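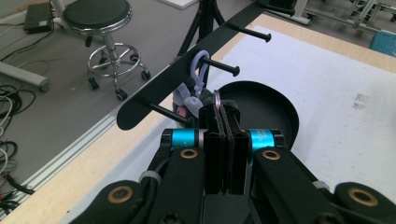
Small silver ring, on edge.

1/ Thread on retaining rings, O-rings, shims and the other small round parts that go missing in a parts room. I keep the stock records for a repair shop in Medina. We fix pumps and small gearboxes. Most of this is about labels.

2/ Our ring drawers held 3,104 pieces at the last full count. The system said 2,000 and change. Both numbers had been signed off in the same month.

3/ Cause of the gap: three people entering the same part under three names. "Ring, 12 mm." "12 ring." "Snap ring 12." Each name had its own record and its own reorder point, so each one reordered.

4/ Also, 12 mm of what? For an external retaining ring the nominal size is the shaft it fits. For an internal one it is the bore. Measure the loose ring with calipers and you get neither. An external ring in its free state is smaller than its shaft.

5/ So the first rule I wrote down: never name a retaining ring by what the calipers say. Name it by shaft or bore, then internal or external, then thickness, then material.

6/ The format we use now:
RR-EXT-012-100-SS
Type, fit, nominal in mm, thickness in hundredths, material. Zeros padded so the list sorts correctly. It is ugly and it works on a label 40 mm wide.

7/ O-rings need a different format. Inside diameter and cross section, plus compound and hardness. Color tells you very little. Black can be nitrile, EPDM or several other things, and EPDM swells in mineral oil.

8/ If an O-ring has lost its bag, we throw it out. Otakar Říha argued against this for a while on cost grounds. Then he priced one gearbox teardown.

9/ Shims: write the thickness on the bag and measure with a micrometer, at three points. Calipers are fine for telling 0.5 from 1.0. They are not fine for telling 0.10 from 0.12, and that is the difference people come to the drawer for.

10/ We merged 549 duplicate records. Method:
- export everything to a spreadsheet
- sort by supplier part number, ignoring the description
- merge where the part number and the unit match
- pull a physical sample for anything left over

11/ The unit column is where it hurts. One supplier, Tidow, sells by the bag of 1,000. Draven sells singles. Someone had received a Tidow bag as quantity 1. It sat in the drawer as "1 in stock" while we bought singles.

12/ Fix: stock unit is always "each." Purchase unit can be whatever the supplier likes, with a conversion factor stored on the record. Receiving types in bags, the system shows pieces.

13/ Counting by weight: weigh a sample of at least 50, divide, store the piece weight to four significant figures. Tare the container every time — the plastic cups are not all the same weight, even out of one sleeve.

14/ Weight counting fails on thin shims with oil on them. Wipe them or count by hand.

15/ Drawer layout. We used to go by supplier. Now it runs by nominal size, internal on the left, external on the right. Pascual Olivares wanted them mixed by size with colored dividers. We tried that in June and went back after two mis-picks.

16/ Returns are still unsolved. A tech takes four rings, uses one, and puts three back in the nearest open drawer. Current attempt is a gray tray marked RETURNS that I sort at the end of the shift. Compliance is fair.

17/ On software, for those who will ask: we moved to Flivon last year. The import was painless except that it strips leading zeros unless the column is set to text before upload. So 012 became 12 and I did the labels twice.

18/ Used retaining rings do not go back in stock. They may have been overstretched on removal and you can't sort them by eye. Ours go straight in the scrap can by the bench.

19/ Next job is the wave springs. There are four drawers, no part numbers on most of the bags, and a handwritten note that says "ask Otakar." I asked Otakar. He said the note predates him.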